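Última actualización: 25 oct 2020

25 oct 2020 | Cuaderno de taller, célula Weken

¡Por fin lo tenemos cazado! El fallo de agarre sale siempre en el mismo punto: la pinza cierra, el programa Zavell da la pieza por cogida y sigue, aunque el dedo haya quedado apoyado en el borde y no dentro. En el registro son 24 avisos en 100 ciclos. Con fuerza al 55 % el vaso se escurre; si la subo, los cubiertos aguantan de maravilla, pero salta el límite de par.

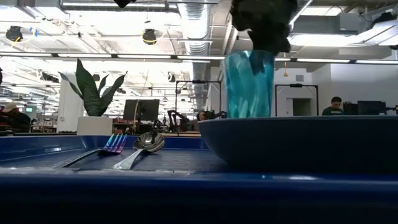
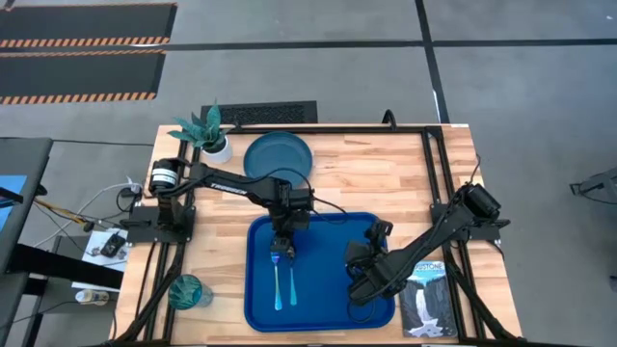

Lo bonito es que el error se repite (¡desde abril persiguiéndolo!). El valor de apertura se lee antes de que la pinza termine de cerrar, en la línea 1,309 del registro se ve clarísimo. He metido una espera y una segunda lectura. Falta probar con los dos brazos a la vez y dejar la parada de emergencia a mano, la última vez casi chocan las muñecas.

Pendiente: apretar soporte derecho.

Entradas recientes
- Volten: deriva en el codo
- Chacko: cambio de dedos
- Límites de par, segunda ronda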